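Why Does School Have a Timetable?
By Elin Foulkes

When I was eight, I thought the bell at my school rang itself. I figured it just knew when math was over! Then one Monday it rang 16 minutes late, and we all missed the start of lunch, and I found out there was a person in the office with a big sheet of paper who was in charge of the whole day. That sheet of paper was the timetable, and I've been a bit crazy about timetables ever since.

A timetable is a plan that says who should be where, and when. Yours might be taped to the wall next to the board. It probably looks pretty simple – reading, then recess, then math. But your class isn't the only one in the building. If every class had gym at the same time, you'd be playing dodgeball with the entire school. (Okay, that sounds fun. It would also be very loud.)
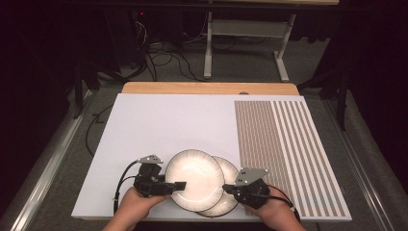 Two white plates, one overlapping the other.

So how do you make one? I asked at Ullari School, where 434 kids all have to eat, learn and run around in one building. They start with the things that can't move. The music teacher only comes in the mornings, so music goes in the mornings. The gym holds two classes, so no more than two can be in there. After that they fill in the rest, a bit like doing a jigsaw puzzle where some of the pieces keep asking to swap places.

Lunch is the hardest part. The lunchroom at Ullari is too small for everybody, so the kids eat in turns. The little ones go first, and the oldest ones go last and complain about it.

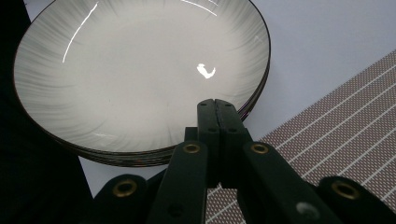

Timetables aren't the same everywhere, either. At Prarnader School they have long lessons and only a few of them each day. At Holer School the lessons are short, with 10 minutes outside after each one. I like to think of a school day as a stack, with one lesson sitting on the next like those three bowls with the thin dark rims, and you can make the stack out of a few big pieces or lots of small ones. Which would you pick? I'd go for the short ones, but I'm a terrible sitter.

Can a timetable change? Sure! Most schools make a new one every year, and the planning often starts in May, while you're still busy with the old one. Sometimes it changes in the middle of a day too, like when a teacher is sick or it's pouring rain at recess. 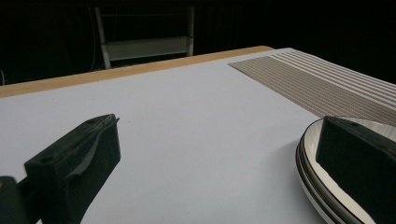 A white tabletop with a wooden edge.

Try it yourself! Get a piece of paper and plan a school day for three classes, one gym and one art room. Give every class a turn in both, and don't let two classes be in the art room together. My friend El Ouafi and I tried this and we forgot to give anyone lunch. Twice.

If you get stuck, use a pencil and sticky notes so you can move things around. And next time you hear the bell, go take a look at the sheet on your classroom wall and see what it says comes next.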